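Subject: Re: [slowtravel] Zisoston in October, worth it or not?

Jozefína Doležal wrote:

> Hi all, we have a week in October and were going to fly into Plomimura and stay put. My sister says Zisoston is prettier and only a ferry ride away, but everything I read says it shuts down after September. Has anyone been that late? We don't drive, we like walking, and my husband gets grumpy if there's nowhere to sit down with a coffee. Also is the old fort open or is that a summer thing?
>
> Jozefína

Hi Jozefína,

Go! We did exactly this trip last October and I'd do it again tomorrow. Your sister is right that it's prettier. The stuff you read is half right too, so let me try to sort out which half.

The beach end of town does close. All those places along the front with the striped awnings had their chairs stacked up and chained when we got there, and the little train that goes out to the lighthouse had stopped for the year. But the old town up the hill is where people live, and it just carries on. There are bakeries, a hardware store, a barber who seemed to be open until midnight, and plenty of coffee. Tell your husband to try the place on the corner below the church steps (green door, I never did find a name on it). They have a bench outside that gets the sun until 4 in the afternoon and they don't care how long you sit.

The ferry drops to 2 boats a day off season, one in the morning and one a bit before dark. We missed the morning one because I was sure it left from the big terminal. It doesn't! It goes from the small dock behind the fish market, and there's no sign until you're practically standing on the boat. Buy the ticket on board, cash only.

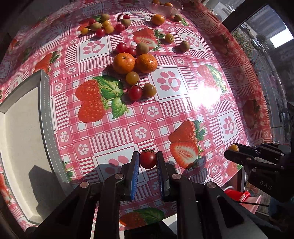 Where to stay: we had a room at Ella, which is a guesthouse with a bakery on the ground floor, so you wake up to the smell whether you meant to or not. Steep stairs, tiny shower, lovely bed. Ask for the back, as the front rooms get the delivery vans. There's a bigger hotel down by the harbor and I think it stays open, but it looked pretty gloomy with most of the lights off.

The fort was open when we were there, mornings only. It's 200 steps up from the square (they're numbered in paint, so you can't lie to yourself about how far you've got) and the last stretch has no handrail. If it has rained I'd take the road around the back, which adds 20 minutes but is much kinder on the knees. From the top you can see all the way back over to Plomimura on a clear day. We got one clear day out of five, so don't put it off if the sky looks good in the morning.

For walking, the coast path going west is the one. It's marked with blue dots up to the second cove and then the dots sort of give up, but you only need to keep the water on your left. Pack lunch, as the snack bar at the cove was boarded up. We did the inland loop too, through the olive groves, and I'd skip that one unless you love dogs barking at you.

Weather was mixed. T-shirt at noon, sweater and rain jacket by dinner. Our room had a heater, but it was locked in some kind of off position until November, so bring warm socks!

I would keep your last night in Plomimura, by the way. If it blows hard they cancel the evening boat, and I wouldn't want to be sweating over that with a flight to catch. We stayed near the bus station, not pretty, perfectly fine, and the airport bus stops right outside.

One thing I can't help with is the museum, since it had scaffolding all over it and a locked door. Has anybody on the list been inside lately? I'd like to know if it reopened, we're half thinking of going back in spring.

Let us know what you decide, and if you end up at Ella please get the walnut thing with the honey and think of me.

Rehema

--
Rehema Kirui
Trip notes and ferry tips swapped gladly, write me off list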